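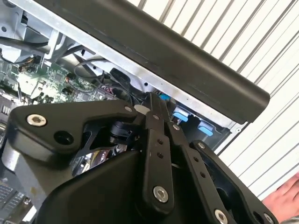 Cahier d'atelier, Flellia, section confection
02/07/2023
Objet : rideau Dornia doublé, tenue au suspendu et reprise de l'ourlet
Rédaction : Annick Marty. Relecture prévue : Beat Marti.

Rappel de la demande. Le service des ventes souhaite que le modèle Dornia, jusqu'ici proposé sans doublure, soit disponible en version occultante pour la collection d'automne. L'étoffe de face reste le sergé de laine et lin fourni par Millet. La doublure retenue pour l'essai est la Cellerance, coloris écru. La question posée à l'atelier est double : l'allongement de l'étoffe de face après suspension est-il compatible avec une doublure stable, et l'ourlet actuel peut-il être conservé ?

Les essais portent sur 2 panneaux, désignés A et B dans la suite. Le panneau A est monté selon la fiche en vigueur, doublure prise dans les côtés sur toute la hauteur. Le panneau B est monté avec doublure libre dans le bas, retenue aux côtés par des brides de fil. Largeur finie identique pour les deux, soit 2 000 mm, tête à plis pincés, ruban cousu à la machine.

Préparation

L'étoffe a été déroulée à plat la veille de la coupe et laissée sans tension sur la grande table, conformément à l'usage. La coupe a été faite au fil tiré pour le panneau B. Pour le panneau A, la coupe a été faite à la règle, comme en production courante. Cette différence est regrettable, car elle introduit un second écart entre les panneaux ; elle sera supprimée à la prochaine série. Je la consigne afin que personne n'attribue au seul montage ce qui pourrait provenir du droit-fil.

La pièce reçue de Millet présente une lisière légèrement plus serrée que le corps du tissu. Les lisières ont donc été retirées des deux côtés avant assemblage. Il convient de ne pas se contenter de les cranter : l'essai fait au printemps sur une chute montrait un bord qui continuait à froncer après repassage.

La doublure Cellerance a été passée au fer à vapeur avant la coupe. Elle se travaille sans difficulté, glisse peu sous le pied et ne marque pas à l'aiguille. En revanche, elle garde le pli de manutention lorsqu'elle est livrée pliée. Demander au fournisseur une livraison sur rouleau pour toute commande à venir.

Montage

Panneau A. Côtés assemblés endroit contre endroit, retournés, repassés sans écraser l'arête. Ourlet de face et ourlet de doublure exécutés séparément, la doublure s'arrêtant au-dessus du bas de l'étoffe de face. Les coins sont pliés en onglet et fermés à la main. Plombs cousus dans les coins, à l'intérieur du rempli, enveloppés d'une chute de doublure pour éviter le frottement.

Panneau B. Côtés de l'étoffe de face rempliés et fixés au point glissé. Doublure rapportée à la main sur toute la partie haute, puis laissée libre. Les brides sont en fil de lin ciré. Le temps d'exécution est nettement supérieur à celui du panneau A, ce qui devra être pris en compte dans le calcul du prix de façon. Je n'ai pas encore établi ce calcul et préfère attendre que le montage soit arrêté.

L'ourlet bas des deux panneaux est un double rempli de 16 cm, bâti seulement. Aucun ourlet n'a été cousu définitivement avant la période de suspension.

Suspension et relevés

Les panneaux ont été accrochés au rail de contrôle du fond de l'atelier, à l'écart des fenêtres, plis formés et retenus par des liens souples. Les liens ont été retirés avant la mesure. La hauteur est relevée au centre et aux deux bords, du dessous du crochet au bas du rempli, avec le mètre rigide. Le ruban souple ne doit plus servir à ce contrôle.

Panneau A : la hauteur au centre est de 2 841 mm en fin de suspension. Les bords sont restés plus courts que le centre, ce qui donne au bas une ligne légèrement creusée vers le sol. On observe de plus un gonflement de l'étoffe de face le long de la couture de côté, surtout dans la moitié inférieure. L'explication la plus simple est que la doublure retient l'étoffe alors que celle-ci s'allonge sous son propre poids. Un désépinglage partiel du côté gauche a fait disparaître le gonflement dans la partie libérée, ce qui va dans ce sens.

Panneau B : ligne de bas régulière, bords et centre concordants à la lecture. L'étoffe de face est descendue librement et la doublure, restée en place, apparaît un peu plus courte qu'au montage par rapport au bas. L'écart demeure acceptable à l'œil et ne se voit pas de face. Une bride du côté droit tirait ; elle a été refaite plus longue et le défaut a disparu.

Occultation. Le contrôle a été fait store levé, en fin de matinée, les panneaux déplacés provisoirement devant la baie sud. Aucune lumière visible à travers le corps de l'un ou l'autre panneau. Des points lumineux sont perceptibles le long de la piqûre du ruban de tête, sur A comme sur B. Beat Marti propose d'intercaler une bande de doublure entre le ruban et l'étoffe. L'essai sur chute est concluant pour la lumière, mais la tête devient raide et les plis s'ouvrent moins bien. À reprendre avec un ruban plus souple avant toute décision.

Tombé. Les plis du panneau B se referment mieux au rangement. Ceux du panneau A gardent une cassure à hauteur de la partie gonflée. L'étoffe de laine et lin a par ailleurs conservé des traces de pli horizontal, héritées de la livraison, sur les deux panneaux. La vapeur verticale les atténue. Le fer appliqué directement lustre la surface et doit être proscrit, y compris avec une pattemouille fine.

Couleur

La doublure écru modifie la perception de l'étoffe de face lorsque le jour vient de derrière. Le coloris sable paraît plus chaud, le gris ardoise demeure inchangé. Le service des ventes devra être informé avant les prises de vue du catalogue. Une doublure blanche avait été envisagée ; elle n'a pas été essayée, faute de métrage en réserve.

Observations sur la fiche en vigueur

La fiche actuelle ne prévoit pas de durée de suspension avant l'ourlet définitif. Elle renvoie à « l'appréciation de l'atelier », formule qui convenait au modèle non doublé et qui ne suffit plus. La rédaction proposée est la suivante : « Le panneau est suspendu, ourlet bâti, jusqu'à ce que deux relevés successifs au centre soient identiques. L'ourlet définitif n'est exécuté qu'après visa du responsable. »

Le schéma de la fiche montre encore les plombs placés hors du rempli. À corriger. La mention du fil de lin ciré pour les brides doit être ajoutée à la nomenclature, ainsi que la référence de la doublure.

Position provisoire

Le montage du panneau B est recommandé pour la version doublée. Le montage A ne devrait pas être retenu pour cette étoffe, sous réserve d'un nouvel essai avec coupe au fil tiré. L'ourlet actuel peut être conservé dans son principe et dans sa hauteur, à condition d'être fermé après suspension.

Reste à faire

Recouper un panneau A au fil tiré et reprendre les relevés dans les mêmes conditions.
Essayer le ruban de tête souple avec bande intercalée (B. Marti).
Demander à Millet si le serrage de la lisière est propre à cette pièce ou constant.
Obtenir un métrage de doublure blanche pour comparaison.
Établir le temps de façon du montage B avec une seconde personne au poste, mes propres temps n'étant pas représentatifs.
Remettre la fiche révisée au bureau d'études en août.

Les panneaux A et B restent suspendus au rail de contrôle, étiquetés. Prière de ne pas les décrocher ni les passer à la vapeur avant le prochain relevé. Les chutes de l'essai de tête sont dans le tiroir des rubans, avec le gabarit des plis.

Note ajoutée après relecture (B. M.) : d'accord sur le montage B. Pour les brides, je souhaite que l'on vérifie leur tenue après un nettoyage à sec, le fil ciré n'ayant jamais été soumis à ce traitement chez nous. Ajouter ce point à la liste avant transmission de la fiche.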